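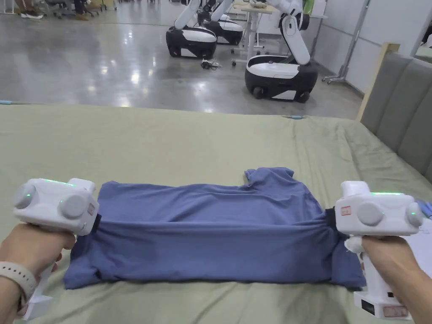 Hand-held grippers for shirts: jaw pads?

pendwood_pete
Hi all! We're building a pair of hand-held grippers in our shared shop, and I've spent nearly 25 evenings on the jaws (my poor family). Rubber pads or bare plastic for T-shirts?
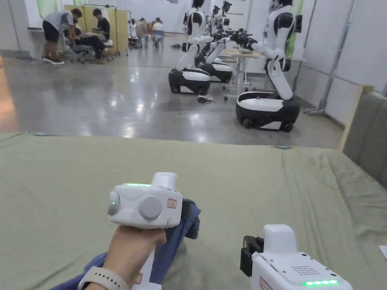
beyene_b
Pads matter less than where you grab, in my experience. I'd pinch near a seam and let the rest hang. With a dark blue cloth crumpled up in the jaw like yours, I'd never find the hem again, bless it.

Giker90
Sorry, have to disagree with my friend here. Bare plastic let go of every sleeve I own! Glue on some rubber first, then worry about seams.

pendwood_pete
Thank you both, truly. Abrehet Alemneh at our shop sides with the seams, so it's one all. I'm going to try pulling between two corners next. 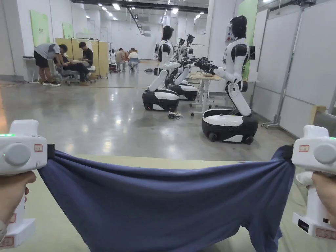
Re: jaw pads, spring tension

beyene_b
Go easy on the spring, too. Mine left little dents in a good shirt back in May, and my wife still brings it up.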